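Softwareentwicklung Greifplanung und Bildverarbeitung (m/w/d)
Standort Irkmont, Vollzeit, 40 Wochenstunden

Die Kadlec Automation GmbH entwickelt Steuerungssoftware für robotergestützte Materialhandhabung. Für das Projekt Isex suchen wir zum nächstmöglichen Zeitpunkt Verstärkung. Gegenstand des Projekts ist die Vereinzelung länglicher Werkstücke aus Behältern.

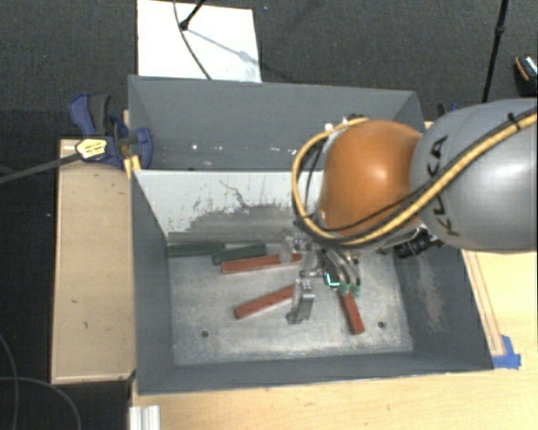 Zu Ihren Aufgaben gehören die Lageschätzung teilweise verdeckter Werkstücke, die kollisionsfreie Bahnplanung in der Nähe von Behälterwänden sowie die Pflege der Simulations- und Testumgebung. Die Regelung wird in C++ entwickelt, die Auswertung in Python.

Vorausgesetzt werden ein abgeschlossenes Studium der Informatik, Mechatronik oder eines verwandten Fachs und sichere Deutschkenntnisse. Erfahrung mit Industrierobotern ist erwünscht. Die Bereitschaft zu Dienstreisen an den Standort Didenstead (bis zu 10 Tage im Jahr) wird erwartet.

Schwerbehinderte Bewerberinnen und Bewerber werden bei gleicher Eignung bevorzugt berücksichtigt. Bewerbungen richten Sie bitte unter dem Kennwort „Isex“ an die Personalabteilung.

Stand: 3. Juli 2023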